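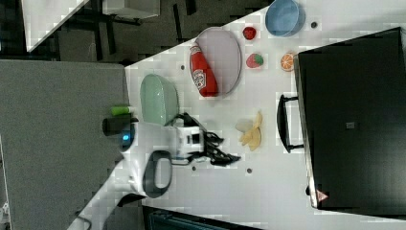 Progress report for June, Cluvora table arm project
To: Moushumi Bandara, Mullstead workshop fund
From: Zeyu Fang

Dear Moushumi,

This month we worked mostly on the gripper and on the table setup. The arm now moves above the whole left half of the table. Guoqing Jia wrote a new routine for closing the fingers, and we tested it with the toy banana and the toy strawberry. From 30 tries with the banana, 9 were dropped. The strawberry is more difficult, because the fingers close too fast on small things.

The ketchup bottle lying on a plate is still not solved. Yaroslav Bondarchuk wants to try softer finger tips.

We have spent 2000 of the grant. The remaining part is for a spare motor and cables. I would like to show you the arm on a Thursday, after 8 in the evening, when the workshop is quiet.

With regards,
Zeyu Fang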